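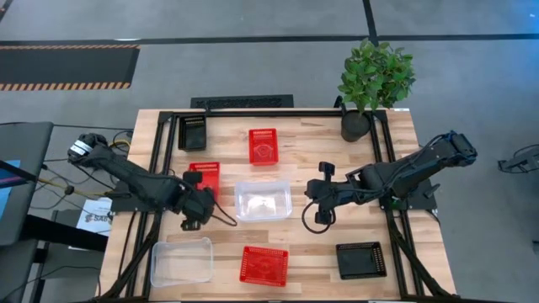 Figure 1. The Brukia table with both arms over it, and the baskets, bins and trays used in the task.

Can a robot clear the table yet? Brukia project report
Tirkholm College, second year practical project

1. What I wanted to find out

I have a Saturday-sort-of job (evenings too, in August) in the stockroom at Somboon, a kitchenware shop in Zitthorpe, and a huge part of it is moving containers about. Baskets come back from the shop floor, bins come back from the packing bench, trays turn up wherever somebody put them down. You sort them into kinds, you stack the ones that stack, and then half an hour later you do it again. My manager asked me whether a robot could do it and I said "probably, yeah" without having the faintest idea. So when we had to pick a project I picked that.

The question for this report is narrower than the title makes it sound. Can a pair of arms sort a table of mixed containers into kinds, without anyone stepping in, often enough that you would want it at work or at home? I didn't try washing up or folding or anything with food in it. One chore was plenty!

2. The set-up

The table is a light wooden one inside a black metal frame, with an arm mounted on each side so they face each other. Each arm ends in a black gripper. The layout in Figure 1 is the one I called the mixed layout: three red mesh baskets, two clear plastic bins and two black trays, one tray bigger than the other, all spread out with gaps between. There's a potted plant at the back right corner of the table and it stayed there for every run. Kitchens and stockrooms have things in them that you mustn't knock over, and I wanted something that counted as a failure if it got touched.

The job was to end up with baskets on the left, bins in the middle and trays on the right. Stacking was a bonus and I scored it separately, then gave up scoring it (see section 5).

The arms learned from demonstrations. I drove them by hand for two weeks, doing the moves over and over, and the software learned from the recordings. I'm not going to go into the training here because it's covered in the lab handbook and I changed nothing in it.

3. How I counted

One attempt means one container picked up and put down. A pass means it finished in the right zone, the right way up, with nothing else knocked out of place. If I had to press stop, that was a fail. If the gripper dropped the thing and then picked it up again and carried on, I passed it, which my lab partner thought was generous. Maybe it was, but I drop things at Somboon all the time and I still get paid.

4. Results

All attempts: 874
All passes: 700
Attempts on mesh baskets: 257
Passes on mesh baskets: 211

So four out of five overall, near enough. Baskets came out a bit over 82 per cent, and the bins and trays together a bit over 79. I'd expected a much bigger gap, with the baskets miles in front, since the gripper has all that mesh to grab and the red stands out so well against the wood.

The clear bins were the ones that annoyed me most. A see-through bin on a pale table is hard enough for me to spot when I'm tired, and the arms often went for a place just beside the rim, closed on nothing, and lifted nothing very carefully across to the middle zone. I kept the lights the same for all of the scored runs. On a few unscored ones I turned the lamp nearest the table off and the misses got worse, so I'd guess glare on the plastic isn't the whole story.

Trays failed in a different way. The gripper could find the slotted sides all right, but it liked to catch one finger in a slot, and then the tray came up at a slant and wouldn't let go at the other end. The big tray did this more than the small one. It's long, and holding it by one side with one arm is a silly way to carry it. A person would use both hands. I did record some two-handed demonstrations for the big tray but left it far too late, and there weren't enough of them to make any difference.

The plant was touched a few times, always by the right arm, always on the way back from the top row. It survived. I've watered it.

5. Stacking

Stacking baskets is the bit of my job that takes no thought whatsoever, and it was the bit the arms were worst at. You have to line the rims up, let go, and give it a little shove if it sits crooked. The arms never shoved. If the top basket landed crooked they just left it there and moved on to the next thing. After the first week I stopped scoring it, partly because the numbers were so low and partly because I kept arguing with myself about how crooked was too crooked. If someone takes this on next year, please decide that before you start (a ruler and a limit in millimetres would do).

6. Time

I was slower at recording times than I should have been, so I only have times for the afternoon runs, and I haven't put them in a table. What I can say is that I could clear the mixed layout myself in less time than the arms took over one awkward tray. On the other hand I could leave them running while I wrote up my notes at the next desk, at least until I heard something slide. Whether that's a fair trade depends on what else you've got to do. At Somboon on a quiet evening I'd take it. In the run-up to Christmas, with people queuing for bins, no chance.

7. So, yet?

For the stockroom I'd say not yet, but it's closer than I thought when I started. One in five going wrong sounds all right until you work out that there are seven containers on the table, so most rounds you're going to be called over at least once. A helper you have to check on every round isn't saving you much walking. If the misses on the clear bins could be halved I'd feel differently, and the cheap fix there might be coloured tape on the rims. I did want to try that and ran out of lab time.

For home I'm less hopeful. My table had the same containers on it every day and nobody else's post or mugs, and it still needed two arms, a metal frame and a good bit of floor. Our kitchen at home wouldn't fit the frame, never mind the elbows, which swing out well past the edges of the table.

8. What I'd do next

More demonstrations with both arms on the big tray, and earlier. Tape on the bins. A proper rule for stacking. I'd also like to borrow some of the battered baskets from work, the bent ones, as everything I used in the lab was in good shape and stockroom baskets mostly aren't. My manager has already said yes to lending them, provided they come back sorted.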